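The Second Bouquet

My aunt left me her flowers. She left my cousin the car and my brother the good knives, and I got a carton from Flasonetti's with the tape already gone brown and a note that said "for the table." All of them were fake. She'd bought them over about thirty years from a shop called Doucet, down where the bus turns around, and she never threw a single one away.

I should say I don't like fake flowers. I didn't like them at her house either, where they stood on every flat thing and you had to move a stem to put down your coffee. But I'd promised to bring something to the June lunch, and my sister had already claimed the potato salad, so I said I'd do the table. I said it the way you say you'll call somebody back.

So I dragged the whole lot to work on a Saturday, where there are decent tables and nobody would see me arguing with a peony. The first bunch I pulled out was the loud one. I remembered it from her bathroom! Reds and pinks and greens and blues all jammed together, and a long green handle of a stem that you had to take a real grip on. You could have swept a chimney with it. I held it up over the big white surface and turned it one way and then the other, and I heard her plain as day: well, it isn't going to put itself in the vase.
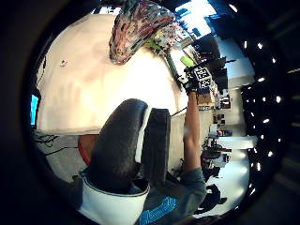

The Quiet One

The next one was under a layer of newspaper from Zisulmont, the town where she grew up, and I'd never seen it before in my life. Small blossoms, pink and white and cream and a kind of washed-out blue, with gray-green leaves. It looked like something a person might pick on a walk. There was a tag tied to it with kitchen string, in her handwriting, and all it said was "Wed 2 February" and the price, 88, with no dollar sign.

Now, my aunt did not spend 88 of anything on herself. She had 3,000 coupons in a drawer (she told people that, and I never knew anyone brave enough to check), and she washed her foil. I sat there and tried to think what had happened on that day, and I couldn't come up with a thing. No birthday. No wedding. My uncle had been gone for years by then, if the newspaper was anything to go by.

I called my mother, who was no help. She said, "Maybe it was on sale," and then she said, "Maybe it was snowing," and then she had to go because her show was on.

The vase was hers too, the tall painted one with the orange and green patches that I broke when I was nine and she glued so well that I've never found the line. I set it by the lamp and tried to get the angle right. You'd think a bouquet just goes in. But a long stem wants to lean, and if you let it lean the wrong way all the blossoms turn their backs on you, and I had to lay it over and come at it from the side, talking to it the whole time like you'd talk to a cat you were trying to get into a carrier.
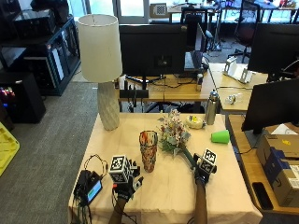 By then I'd stopped thinking about the lunch. I was thinking about her on the bus, number 31, with that thing across her knees and her purse on top of it so the petals wouldn't catch on anybody's coat. She'd have gone home and put it somewhere. Only I'd been in and out of that house every week since I could walk, every room of it, and I'd never once seen it out.

I brought the loud one to the lunch in the end, in the glued vase, and everybody laughed and told bathroom stories, and my brother cut the ham with the good knives. My cousin asked if there'd been anything else in the carton. I said just more of the same.

The other one is on my dresser. I dust it on Sundays with a dry paintbrush, and I've kept the tag on.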